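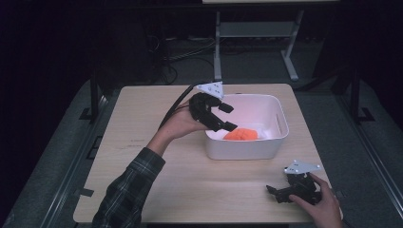 Last changed: Saturday, 16:40

Home Notebook Materials Recipes Tools Contact

Filed under: Notebook > Surface finishing > Soap and oil

Print this page | E-mail this page

Saturday, December. Soap finish, second round

I continue from the entry about the first boards. For the colleagues in Melside who did not read it: we want to know if we can change from the Drotelov hard oil to a soap finish for the pale work, mostly shelves and small stools. The oil is good against water but it makes the wood yellow, and the customers in this season ask for white-looking wood. Lacquer we do not want, we had this discussion already in the summer.

In the first round I used too much soap and too little patience. The boards became sticky, and on one there was a white film that I could write in with a fingernail. I had mixed the flakes in water which was only warm, and the lumps did not dissolve. I thought they would dissolve later in the bucket. They did not.

Today's mix

Flakes from Mikkelsen, the plain ones without perfume. 40 grams for each liter of water. The water must boil, then I take it from the plate and put in the flakes slowly, with stirring. If all the flakes go in together they make a cake which floats, and to break this cake takes longer than the slow way.

After cooling it becomes a soft jelly, similar to thin pudding. I left it covered for 12 hours, from the evening to the morning. The jelly was even, no lumps, a little foam at the top that I took away with a spoon. The smell is weak and clean.

I compared also with the liquid soap from Jovadlow, which comes ready in the can. It is more comfortable, but it is very thin, and on the label there is no information how much soap it contains. I gave it one board only. If somebody knows the content, please write it in the margin of the materials list.

Preparing the boards

All boards are cut from the same plank, so that the comparison is fair. I sanded them in the usual steps and then made them wet with a sponge to raise the grain. When they were dry I sanded again, with 400 paper, by hand, very lightly and only along the grain. In the first round I forgot the wetting, and the surface was like the chin of a man in the evening.

I have a question about this last step. In Melside you stop with a coarser paper, and you say that the soap goes deeper into the wood. I can believe it. On the end grain I see the soap going in very fast, and on the flat side it stays on top longer than I like. On the next boards I will do one half your way and one half mine, with a pencil line on the back to show the border.

Dust: vacuum first, then a cloth which is almost dry. Compressed air only moves the dust to the next board.

Putting on the soap

I used a white cotton cloth, folded. Sponge is also possible but it makes foam. Method as follows.

1. Take jelly on the cloth, the size of a walnut.
2. Rub in circles first, then long strokes with the grain from one end to the other.
3. Wait some minutes. The surface should look wet, but with no pools.
4. Wipe off everything that is still on top, with a clean dry cloth. Do not save on cloths here.
5. Let it dry until it no longer feels cold to the back of the hand.
6. Rub lightly with a fine pad, take off the dust, and repeat.

After the first coat there is nearly no difference to see. After the second one the board feels more smooth. After the third the color is a little more pale than the raw wood, and there is a soft shine if I hold it against the window. I did four coats on half of the boards, and I cannot tell these from the ones with three. With closed eyes I can also not tell them. I think three is enough for shelves.

The heaviest board weighed 588 grams before the first coat. I wanted to follow the weight over the coats, but the scale was needed at the glue bench and when it came back it had a different zero. So I have only the first number and no second, and the weighing must be repeated. I leave the number here so that the board can be found again.

About the grain

It was new for me how much the soap changes the look of the softer stripes between the dark lines. With oil, the dark lines become darker and the rest becomes honey. With soap, the dark lines stay as they are and the pale stripes go more toward white, so the drawing of the wood is more quiet. On boards with straight grain this is very nice. On boards with a wild figure I find it a little dull, but this is a matter of taste, and my taste is maybe not the taste of the customer.
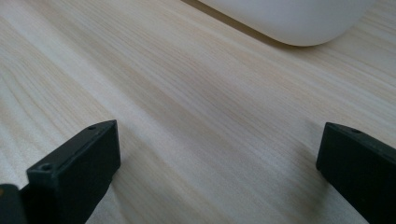
Table top with straight, fine grain. Bands of honey color between paler ones.

For a table the decision is more difficult than for a shelf. A table gets coffee, pens, hot plates and elbows. Soap gives a surface that is easy to repair, but somebody must repair it. I would say once a month in the beginning and later when it looks tired. If we sell a table with soap finish, there must be a paper with it that explains the care, in simple words, and a small bag with flakes. I have seen such a paper from another maker and it was four pages long. Ours must fit on one side.

Water test

A drop of water on each board, with a glass turned over it against the drying, for the length of the lunch break. Then wiped.

Raw board: dark ring, and the grain is raised. The ring is still visible in the afternoon.

Mikkelsen, three coats: a ring, but pale. It went away after I rubbed with a little more jelly.

Mikkelsen, four coats: same as three coats.

Jovadlow, three coats: a ring between the raw board and the others. It needed two times rubbing.

Drotelov oil: nothing to see. In this test the oil is simply better and we should not pretend other things to the customer.

With coffee I made the same on the back sides. Coffee stays in the soap boards as a light brown shadow. After washing with a stronger mix it is weaker but not gone. Red wine I did not test, I had none here, and the shop was already closed for the weekend. Vinegar should also be tested. I read that acid is bad for the soap, and a kitchen has always some lemon in it.

Pencil and ball pen

I add this test after a remark from the last meeting. Pencil goes away from the soap boards with a damp cloth. Ball pen does not go away. It becomes more blue and wider, and it is then worse than before. Fine sanding removes it, and then the place needs new soap, and for some days it looks different from its neighborhood. On the oil board the ball pen could be wiped while it was fresh.

Small problems

The steel wool. I used in the first round steel wool between the coats, and on one board there are now small gray points. This is iron together with the wet wood. It does not come out. From now on only the synthetic pad, and please keep the steel wool in the other cupboard so that no one takes it by habit. I have written this on the door.

The cloths. Cloths with soap can be washed and used again. Cloths with the Drotelov oil must not go in the same basket. They must go flat outside to dry, or into water, as always. I mention it again here, as with two finishes on the same bench it is easy to mix them up, and both sorts of cloth look the same after one hour of work.

The jelly does not like frost. The bucket that was standing near the back door became grainy, with clear water at the bottom. After heating and stirring it was usable again, but I used it only for the undersides.

Hands. After a whole day with the soap the skin is very dry. Thin gloves are better, although then I feel less if the surface is still rough.

Next

Half and half boards, coarse and fine sanding, as written above.
Repeat the weighing, with the scale reserved for the day.
Vinegar and lemon.
Hot cup test, on soap and on oil.
Ask Jovadlow for the data sheet of the liquid soap.
Try the white soap flakes, the ones with pigment. I am afraid they will collect in the pores like flour, but a small bag does not cost much.
One stool with soap finish for our own coffee corner, for normal use, without being careful with it. I will look at it again after the winter.

The boards are on the upper rack at the window, with the soap side to the wall so that the light does not change them on one side only. Please do not put the wet clamps on them. The rest of the jelly is in the bucket with the blue lid and should be used before the end of the month.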